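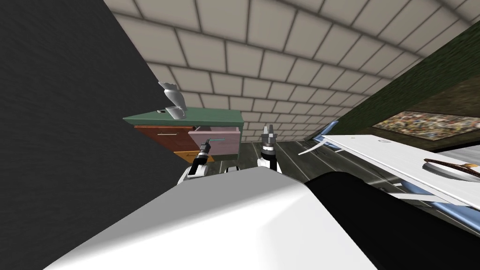
Forum > Workshop and Lab > Budgeting > Two-arm mobile units

Posted Wednesday by Vilhjálmur Hedegaard

I am pricing a two-arm mobile unit for drawer and cabinet work at our Wanasside site. Distis quotes for the base and arms, with grippers as a separate line. Gilik quotes one figure for the lot, grippers included. Simulation licences are extra with both. Should simulation time go in this year's budget, or wait until the hardware is ordered in October?

gridlock112

Put it in now. We ran 1,000 drawer trials in simulation before signing for anything, and it changed the order: the gripper we had picked was too wide for the handles.

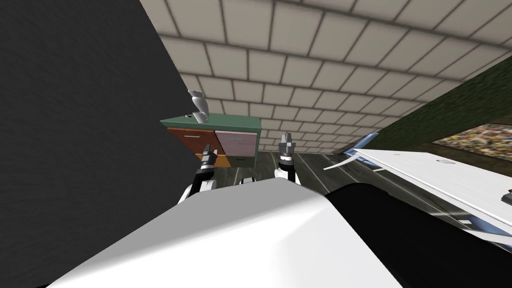

Simulated room with drawer cabinet, both grippers raised.

Ask both suppliers for the model files of the exact gripper – a generic one will not show you clearance at the handle. Allow 10 per cent of the hardware price for spare fingers and cabling.

Bainbridge_tech

Depends on the seller. Gilik gave us a trial licence when we asked, Distis did not. Also check your door widths.

Vilhjálmur Hedegaard

Thanks. I have asked both for model files and moved the licence to this year.

Recent items
Leasing or buying a second arm
Service contracts: what is covered
Floor loading for mobile bases
Spare gripper fingers, lead times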